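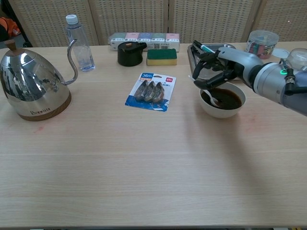
Stirring setup on the light table, arm in from the right, hand over the white bowl. Kettle, sponge and the rest left in on purpose.

August, notebook 4, continuing from the pouring pages

Back on stirring today, after what felt like a very long detour into lids. I had promised myself I would write this up while the arm was still warm and the coffee (mine, the drinking one) was still hot, and I have managed the first half of that.

The target for the stirring set is 1000 episodes, and as of this afternoon we stand at 333 that I would be happy to hand over to the Clidlow training run. There are more on the disk than that, of course. I went back through the older ones this morning with the new keep/reject rules and was stricter than I expected to be. Most of the rejects were perfectly decent stirring with a bad ending, where the operator finishes, lets go of the spoon and then wanders the hand around for a few seconds looking for somewhere to park. The policy will learn the wandering just as happily as it learns the stirring, so please, everyone, when you are done, go home by the short route and stop the recording. I say this with love and as one of the worst offenders.

A note on the clutter, as I was asked again over lunch why we don't just clear the table and make life easy. We did that in spring with the Mekonnen set, 700 lovely clean episodes with one bowl and one spoon, and the model went to pieces as soon as somebody put a sponge down. So the side objects stay in the episodes, and they get changed. Today's lot has the gooseneck kettle on the left with the water bottle behind it, the row of little pastel boxes along the divider, the small black container, the card of three dark gray things in blister plastic in the middle, and the steel tray and the jar of colorful bits over behind the hand. I like the kettle and the tray very much for this, because shiny things are where the wrist tracking in Flollow tends to get nervous, and I would much prefer to hear about it now. If you swap objects between blocks, write the swap on the sheet before you start the block. I found two pages of swaps yesterday written in afterwards from memory and they did not agree with each other.

The white spoon in the white bowl is still my favorite pairing and also the most annoying one. Against the dark liquid the lower part of the spoon stands out nicely, but the handle against the rim is another matter, and the labelers have been marking the contact point anywhere from the rim to halfway up. I have asked for a second spoon in some loud color so we can compare. Until it comes, please label contact at the first finger that touches the handle, and leave a comment if the fingers are hiding it. A blank with a comment is far more useful to me than a confident guess!

Retargeting: I lowered the finger closing gain to 80 from where it was and the operators all said the glove felt "lazy" for the first few tries, then stopped mentioning it. I think that is a good trade. At the higher setting I kept seeing the fingers snap shut just before the handle, and you can't teach a gentle grasp from a pile of snappy ones. I'd like a few more people to try it before I call it the default – people with smaller hands especially, as the calibration pose is fussy for them and I suspect we've all been politely putting up with it.

Wekance sync was fine all morning and then drifted after lunch. The arm log and the chest camera were out of step by enough to see by eye when I scrubbed through. Restarting the recorder put it right, and I have no theory yet. Everything between the lunch break and the restart is in the folder marked "hold", so please don't label it and please don't delete it either. I want to see whether the offset is steady, in which case we can simply shift the lot.

For next time:
Run the clap check at the start of every block, even the short ones.
Move the bowl between episodes, a hand's width or more. Mine were creeping back to the same spot.
Try a block with slow stirring only, and one going the other way around. I looked, and nearly everything we have is clockwise.
Print more swap sheets.
Ask whether Clidlow still wants the approach and the stir as one episode or split in two. The last message I have on this says both.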